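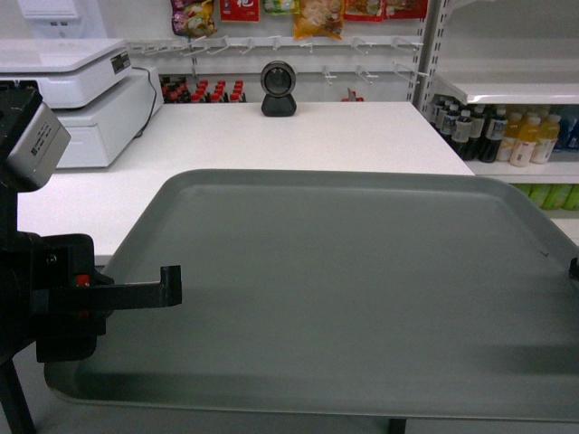
Graue Schale mit erhöhtem Rand auf weißer Fläche

Drumden – Sammlerausgabe

52 Mal geteilt · 9 Kommentare

Drumden ist ein rundenbasiertes Rollenspiel von Boros für den PC. Die Spieler übernehmen eine Gruppe von Kartografen, die das überflutete Treltow neu vermessen soll. Gekämpft wird auf Feldern, die sich mit dem Wasserstand ändern: Bei Flut fallen Wege weg, bei Ebbe kommen Keller und Tunnel dazu. Der Wasserstand läuft während der Erkundung weiter und hält nur im Kampf und im Lager an.

Die Sammlerausgabe enthält das vollständige Spiel auf Datenträger, den Soundtrack von Fanni Vincze auf CD, eine gefaltete Stoffkarte von Treltow und ein Artbook mit Entwürfen von Attila Bíró. Die Karte entspricht dem Stand zu Spielbeginn, spätere Gebiete sind nicht eingezeichnet. Ein Code für die Zusatzepisode »Derivmont« liegt auf einem separaten Blatt bei. Die Episode setzt einen Spielstand ab dem dritten Kapitel voraus und lässt sich auch nach dem Ende der Haupthandlung noch beginnen.

Die Auflage beträgt 2000 Stück. Jedes Exemplar ist auf der Innenseite des Deckels nummeriert, eine bestimmte Nummer kann nicht bestellt werden. Eine zweite Auflage ist nicht geplant. Die Standardausgabe ohne Beilagen bleibt weiter im Programm.
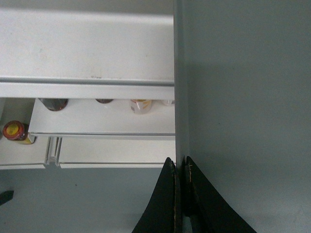
Der Schuber der Sammlerausgabe besteht aus fester Pappe und nimmt Spielhülle, CD und Artbook nebeneinander auf. Die Stoffkarte liegt in einem Fach an der Rückseite. Für die Außenseite wurde ein helles, gleichmäßiges Grau gewählt, ganz ähnlich der großen glatten Fläche auf dem Foto und wie diese ohne jede Beschriftung. Titel und Altersfreigabe stehen auf einer abnehmbaren Banderole.

Sprachausgabe gibt es auf Deutsch und Englisch, Untertitel zusätzlich auf Ungarisch, Polnisch und Niederländisch. Die deutsche Fassung hat Gerrit Declercq betreut. Die Spielzeit hängt stark davon ab, wie viele Vermessungsaufträge man annimmt; für die Haupthandlung sollte man etwa 52 Stunden einplanen. Drei Schwierigkeitsgrade stehen zur Wahl und können im Lager jederzeit gewechselt werden. Tastatur und Gamepad werden unterstützt, die Belegung ist frei einstellbar. Einen Mehrspielermodus hat Drumden nicht.

Spielstände aus der Demo lassen sich übernehmen, ausgenommen ist die Ausrüstung aus dem Übungskampf.

Lieferbar ab Juni. Vorbestellungen können bis zum Versand kostenlos storniert werden. Geöffnete Exemplare mit eingelöstem Code sind vom Umtausch ausgeschlossen.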